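Rosbridge Hall Users' Group
Minutes of the March meeting
Started 7:05 p.m. in the small room. 14 present. Apologies were taken as read.

1. Last minutes
Agreed, with one correction. The quote for the roof was never "accepted in principle." It was received. The secretary was asked to be more careful with that word.

2. Heating
Pacheco came back with a second price for the boiler, higher than the first, and a letter saying the new model would pay for itself. Several members asked over how long. The letter does not say. The chair felt the firm had been helpful on the phone. Others felt that being helpful on the phone is free. The present boiler has been called "on its last legs" in these minutes for more than 20 years and it came on tonight.
Action: secretary to ask Pacheco for the payback figure in writing, with the gas price they used.

3. The Vundomham proposal
Vundomham wants to share our Saturday bookings and put both halls on one online calendar. Their note promises a 25 percent rise in hires. Asked where that number came from, the member who went to their open evening said it was on a slide. No hall was named as having seen such a rise. It was also pointed out that our Saturdays are already full and theirs are not, so it is fairly plain who would gain.
A vote to join was not put. A vote to ask for their last two years of bookings was carried, one against.

4. The date over the door
The stone says 1948. The county booklet says the hall opened earlier, and gives no source. One member would like a plaque for the anniversary. The meeting would like to know which anniversary first.
Action: check the deed box before any money is spent. 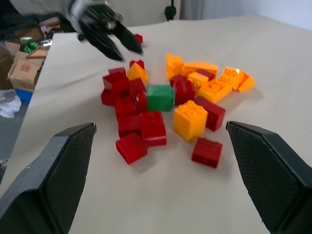
5. Kitchen
The Sister coffee urn leaks again. It was repaired in the fall and the bill said "fully restored." Agreed to send it back and not to pay for a second visit. The suggestion of buying two new ones was left on the table, as there was no price.

6. Any other business
Parking: same complaints, same answers. The sign will be moved closer to the gate. Doubts were expressed that anyone reads it.

Closed 8:40 p.m. Next meeting in April, same room, if the heating holds.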